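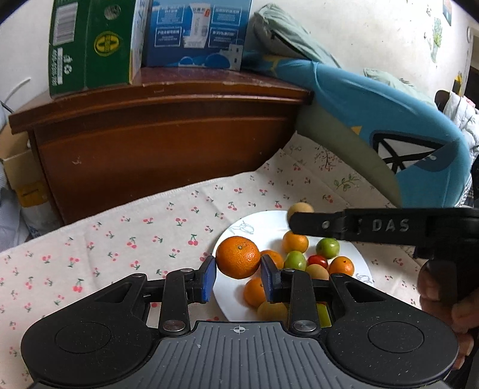
Des mandarines pour apprendre le geste : à Mekomdale, 2 726 démonstrations déjà enregistrées

3 janvier 2020

Imprimer | Envoyer par e-mail

Prendre une mandarine dans une assiette pleine sans faire rouler les autres : voilà à quoi s'occupe depuis le mois de juillet l'équipe du projet Zivau, à Mekomdale. Et elle y met du cœur ! Le compteur affichait 2 726 démonstrations avant la pause des fêtes, toutes réalisées à la main, fruit après fruit, et le cap des 3 000 est désormais en vue.

Le principe a de quoi séduire. Plutôt que de programmer chaque mouvement d'un bras articulé, on confie à des personnes des pinces portatives à deux mâchoires, équipées d'une caméra, et on leur demande de ranger, trier, déplacer, comme elles le feraient à la maison. Les images et les trajectoires servent ensuite d'exemples à un système d'apprentissage, qui devra un jour reproduire ces gestes tout seul.

« On a commencé avec des cubes, c'était propre et c'était ennuyeux, raconte Blandine Renaud, qui coordonne la collecte pour la société Marnemgate. Avec les fruits, tout change. Une mandarine s'enfonce un peu sous les doigts, une tomate glisse, un kiwi accroche. Et puis il n'y en a pas deux pareils, alors chaque prise est une nouvelle leçon ! »

Les séances se déroulent chez des particuliers, sur de vraies tables, avec la vaisselle et les nappes de la maison. L'équipe y tient beaucoup : un modèle entraîné sur un plan de travail gris et nu se perd dès qu'il rencontre un motif imprimé ou un reflet. Agrumes, tomates rouges ou vertes et petits fruits beiges passent ainsi de l'assiette à la nappe, puis de la nappe à l'assiette, dans un ordre que chacun choisit librement.

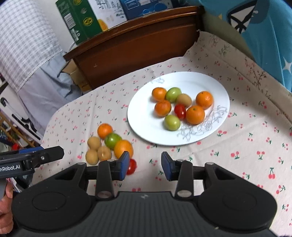 Photo : projet Zivau / Marnemgate

Le coup de main vient assez vite. Il faut écarter les mâchoires juste ce qu'il faut, descendre bien droit, serrer sans écraser. Certains exercices se font à deux pinces au-dessus de la même assiette, et là, les débuts sont franchement laborieux (Blandine Renaud reconnaît avoir envoyé sa première tomate sous un buffet). Les essais ratés ne sont pas jetés pour autant : 652 d'entre eux ont été conservés à part, avec une étiquette précisant ce qui a coincé, et ils intéressent beaucoup les personnes chargées de l'entraînement.

Les premiers résultats sur un bras fixe sont encourageants. Le système saisit les mandarines isolées avec une belle assurance, il hésite encore quand elles se touchent, et les plus petites pièces lui donnent du fil à retordre. D'où l'envie de multiplier les assiettes bien remplies, où il faut choisir par quel fruit commencer.

La suite est déjà calée. Quatre foyers supplémentaires doivent rejoindre la collecte cet hiver, et l'atelier Montoya, qui règle et répare les pinces, prépare un jeu de patins un peu plus souples pour les fruits mûrs. Au programme ensuite : les œufs durs, les gousses d'ail et, si tout va bien, les grappes de raisin. « Le raisin, j'en rêve, sourit Blandine Renaud. Mes collègues un peu moins. »

Imprimer | Envoyer par e-mail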